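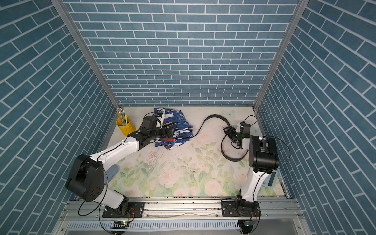

Vol. 14, Issue 80

From: Lorenz Hollenstein
To: the fabric-and-paper list
Subject: Re: printed backgrounds, do they drive you nuts?

Hi all,

Been meaning to answer this since Thursday and then the weekend ate me. Quoting the bit I'm replying to:

> I put down the Dralby rose panel in the craft corner and now I can't decide
> on the walls. My sister says plain white or nothing. I have a roll of the
> slate brick left over from the hallway and I want to use it, but roses AND
> bricks AND all my stuff sitting on top? Has anyone lived with two patterns
> that close together? Also, does the cream show dirt? I've got pencils, and
> I've got laundry that never quite makes it to the closet.

Use the bricks! I'm all for it. The slate blue with the white grout lines is calm enough that it reads as a wall and leaves the floor alone, and the roses are such a soft pink that the two don't fight. What I would watch is the corners. On the side walls the courses look like they're running downhill toward the back, and if your rows don't meet at the same height you'll see it every single time you look up from what you're doing. Start at the back wall, get that one dead level, and work outward from there. I started on the left (why??) and used up 357 inches of the roll before I admitted it was off and peeled the lot.

As for the cream: yes, it shows dirt. Scuffs in the middle, mostly, and little bits of whatever, right where everything gets dragged around. The flowers hide a fair amount lower down, where they're thick, but toward the center you've got pale floor and every mark sits there looking at you. A damp cloth gets the fresh ones. Old ones I've mostly quit fighting. Somebody on here swore by the Bozsik sponge, and it did work for me on one mark, but it also took a little of the leaf with it, so go easy and try it by the edge first.

The butterfly is my favorite part and I'd bet half of you don't know it's there. It's way toward the back on the right, pale blue and so faint you could take it for a smudge. Please don't park a box on it. I did that all through December and felt bad when I moved the box.

Now, pencils. Yellow cup, back left corner, tips up, done. I know the tips up versus tips down thing has come around on this list before and I'm not trying to start it again (okay, a little). I like seeing which ones need sharpening. Pale blue, green and plain wood colored ones look so nice against that brick, too, and the yellow is the one loud thing back there, so you can find it without hunting. I had a shorter cup before, from Trirkia, and it went over whenever I reached across it with a sleeve.

Which brings me to laundry, ahem. The blue shirt with the white, red and yellow streaks is exactly the sort of thing that ends up in a heap on a floor like this, and I'll tell you what I've learned about busy shirts on busy floors: you can't see the shape of them. Balled up, a streaky shirt has no sleeves and no collar, it's all just streaks. So I don't try to fold from the heap anymore. Pinch it near the top, lift, let it hang, and wait until you can tell what you're holding. Then lay it face down and smooth from the middle out. If you go straight to folding you'll have one sleeve caught inside and a lump, and then you do it over.

One more thing on the panel. Mine is the big one and I paid up to 600 for the whole setup, walls included, though the Skiston remnants bin would have saved me plenty if I'd waited. Do check there before you order a second roll of anything.

Has anybody tried the roses with the green brick? I keep going back and forth on it for the other room.

Lorenz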